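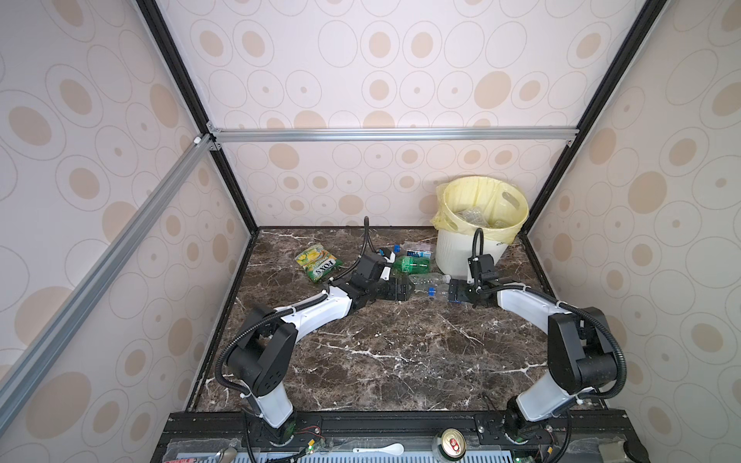
Mizanur Pramanik
October 13, 2021

Search posts Search

We have closed the first round of recording for the Kang project, and I promised some people a thread about how we gathered the examples. The task is small: two arms, one bin, some rubbish on a table. I will write about what went well and what I would do in another way.

The target was 900 episodes. After checking we kept 811. One episode means that the rubbish lies on the table at the start, a person drives the arms from the desk, and the recording stops when the person says it is finished.

The work was done at Mullard, in the long room on the upper floor. Rafsan Navaratnam and I shared the driving. He is faster than me, and his movements are smoother. I am more boring, but my episodes look more alike. Later I will say why this became a question for us.

First lesson: write the start rules before the first episode. We began in May with one sentence in the notebook, "put some items on the table". Each of us understood it differently. Rafsan put things close together in the middle. I spread them out like for a picnic.

A model which learns from this will notice who prepared the table, and we do not want it to learn that. So we threw away the first days and wrote one page of rules. Which items, which area of the table, which direction the caps may point (any direction, but change it often).

Second lesson is about bottles. A bottle is an easy object for a human and quite an unfriendly one for a gripper. It rolls. It is clear, so the depth values are poor. When it is crushed, its shape is different every time, and you cannot take it in the way that worked five minutes ago.

We decided early to mix crushed and whole bottles in the same episode. Also coloured and clear ones. In a small test with only whole bottles the policy looked wonderful, and then it met one flat bottle and closed the fingers on air, again and again.
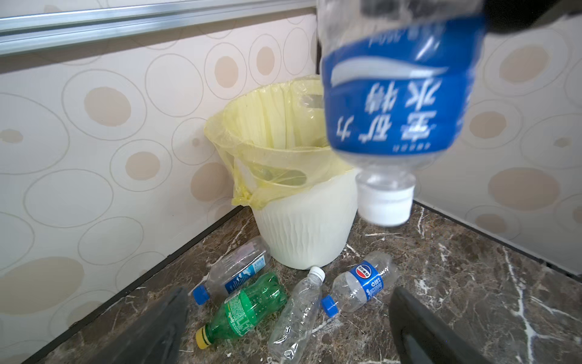

The drop was harder to teach than the grasp. A person driving the arm wants to be sure, so he goes over the bin, waits, corrects a little, waits again, and opens. All this waiting goes into the data. Our first policy learned the waiting very well! It could hang over a bin for a long time with great patience.

What we do now: the driver decides on the drop before the arm starts to travel, and opens when the bottle is above the bag. If it misses, we keep the episode and the driver picks the thing up again. I like these episodes. They show the model what to do after a mistake, and you cannot write this in a rule.

Of the 811 kept episodes, 311 use both arms in a way that matters, I mean that the second arm helps the first. The others are one arm working while its partner stays out of the way. I wanted more of the first sort. For the next round this should be planned, and not left to the mood of the driver.

On labels. We use Novton for the marking of start and end of each step. It is good software, but the default step names are "pick" and "place", and they were too general for us. We made our own: approach, grasp, carry, drop, retry. 131 episodes had to be marked a second time when we added "retry". Please decide your step names on the first day.

Somebody asked me last week which camera is more useful, the fixed one or the ones at the wrist. My answer is that they fail at different moments. The wrist view is excellent until the object is in the fingers, and then a big part of the view can be the object. The fixed view is calm, but an arm can cover the place that you need.

For this reason the person who checks must watch all views of an episode. We tried to save time and check the fixed view only. Two evenings later we found that one wrist stream had frozen in a whole group of recordings, and all of them had passed the check. Those were removed. I was not happy, I can tell you.

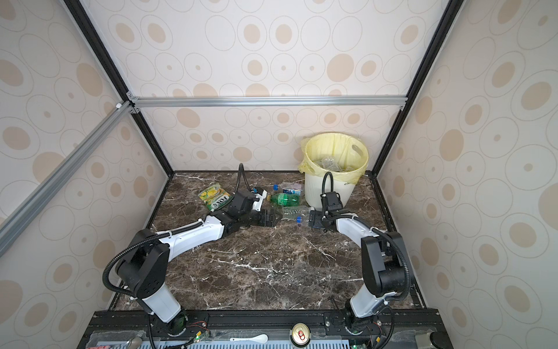 Choosing which arm should act was our longest discussion. Rafsan's opinion is that the driver must feel free and take the item with the hand that comes naturally. My opinion is that the nearer arm should take it, always, so that the choice can be learned. The difficult case is a bottle lying in the gap between the two grippers, with the blue cap towards the right one. Here both answers are reasonable, and in our data you will find both. We wrote a rule in the end: when in doubt, the arm on the bin side goes. Rafsan still says that the rule is ugly.

Light wrappers and bags deserve their own post. They give almost no resistance, so the driver does not feel when the fingers have them. We ask the driver to close fully, lift a little, look, and only then carry. It costs a few seconds in each episode and I think we should pay it.

About the bag in the bin: we change its shape between episodes, with the rim folded in different ways, and we also change how full it is. If the bin is empty in every episode, the model can be surprised by a full one. We saw this in a short trial at Grurnby, where the bin was already half full when we came in.

What is not solved. Small caps lying alone on the table are still very hard, and most of my retries are there. Thin cartons lying flat are the next problem. I would be glad to hear from people who have tried softer finger pads, mainly how quickly they wear out.

The rules page is in English and it is one side of paper. If you want it, write to me and I will send it. The second round starts when the new wrist cables have come.

Contact | © 2021 Mizanur Pramanik | Back to top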